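Section 4: Washing and Refitting the Fabric Cover

The Hindeck folding screen comes with a removable cover. Wash the cover before first use and again whenever it looks dull or dusty. Work on a clean table large enough to spread the cloth out. Two people will find the folding steps easier than one.

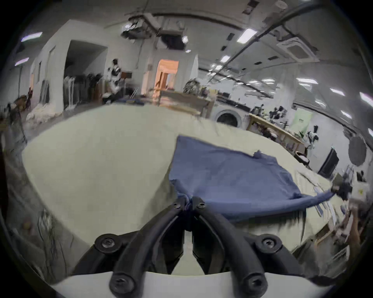
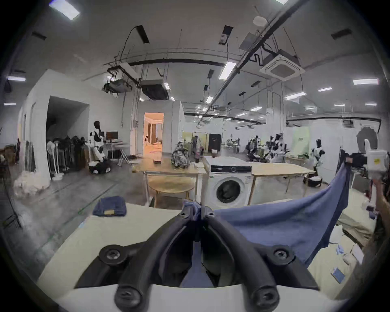 Before you start

Read the care label sewn into the bottom hem. If the label and this guide disagree, follow the label. Covers sold under the Zultby name have a lining and must be washed by hand; see Section 5.

You will need:
Mild liquid detergent
A soft brush
A steam iron
The hem clips from parts bag C

4.1 Removing the cover

1. Stand the screen upright and open it fully.
2. Undo the hem clips along the bottom rail, starting at the hinge side.
3. Slide the cover up and off the top rail. Do not pull it sideways.
4. Put the clips back in parts bag C.

CAUTION: Keep fingers clear of the hinges while the cover is off. The rails can swing shut under their own weight.

4.2 Washing

1. Brush off loose dust on both sides.
2. Close the zipper, if your cover has one, and turn the cover inside out.
3. Wash on a gentle cold cycle. Spin at no more than 800 rpm.
4. Take the cover out as soon as the cycle ends and shake it once by the top hem.

Note: Some color may come out in the first wash. Wash the cover by itself the first time.

CAUTION: Do not use bleach or fabric softener. Softener leaves a film that makes the hem clips slip.

4.3 Drying and pressing

1. Lay the cover flat on a rack or hang it over a wide rail. Do not tumble dry.
2. While the cloth is still slightly damp, spread it out and draw the corners away from each other until the side hems are straight. Pull gently — the hems are stitched to stretch a little, but they will not recover if forced.
3. Press on the low setting, working from the middle toward the hems.
4. Leave the cover flat until it is fully dry.

4.4 Folding for storage

1. Bring the short hems together with the label on the inside.
2. Smooth the cloth toward the fold.
3. Fold in half again the same way, then roll loosely from the folded end.
4. Store in the bag supplied. Keep the bag out of direct sunlight.

4.5 Refitting

1. Feed the top rail through the top sleeve. The sleeve is 80 cm wide on the standard model.
2. Let the cover drop to its full length and check that the seams hang straight.
3. Fit the hem clips from the center outward. A standard screen takes 13 clips.
4. Open and close the screen twice. If the cloth binds at the hinge, remove the two clips nearest the hinge and refit them slightly lower.

Note: A new cover may feel tight for the first few days. Leave the screen open during this time.

Replacement covers and clips can be ordered from Hafstein, part number 219. Give the model name printed under the bottom rail — clips for the older Fustcombe screen look alike but do not fit.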